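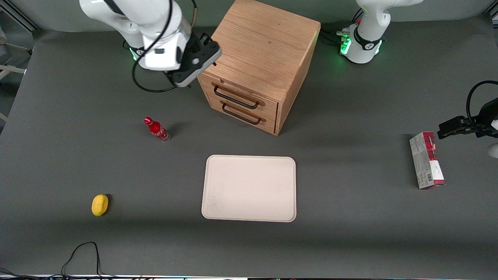

By the Pranuson workshop team
Filed under: Good practice, two-armed benches
Last updated in January

How to set up a shared table for two arms

If you have come over from our page on single-arm benches, welcome back, and do put the kettle on, as this one takes a little longer. Two arms on one table can be a joy to work with, but they share the same air, and most of the bumps we have had at Puno came down to a table that was laid out in a hurry. What follows is the house rule we use there, and you are very welcome to borrow it.

Start with the big thing. On our drawer task that means the oak cabinet, which goes at the back of the table with its drawer fronts turned a little to the left, so that both black bar handles face open space. Whatever your big thing is, put it down first and don't move it again once the small items are out.

Next comes the tray, in front of the cabinet and empty. Please do check that it is empty! A forgotten screw in there has spoiled more than one morning for us.

Now the loose items. We like a mix of shapes, say a glass bottle, something small and yellow like a lemon, and a printed carton stood on its end, and we spread them well out to the two sides. Leave at least 100 mm of bare table between any two things. It will look far too sparse the first time you do it, and you will want to nudge everything inwards, but do try to resist.

Then the cables, which I'm afraid everybody skips. Follow each one along with your hand, from the arm to wherever it leaves the table, with the power off. A loop hanging at the elbow or wrist is fine and in fact needed, so long as it can't catch on a handle or a bottle neck. A loop lying on the table top should be kept to the near corner, away from anything you mean to pick up.

Before you switch to automatic:

Both grippers clear of every object
Status lights checked against the card for your arm
Stop button within reach of your chair
Speed limit set to 100 mm per second for the first 3 runs

After those you may go up to your normal speed. We wipe the table down every 6 runs and go through the full Tamura checklist every 1000, cables included. The Prullus log sheet has a column for each, so please fill it in as you go along and not from memory at teatime.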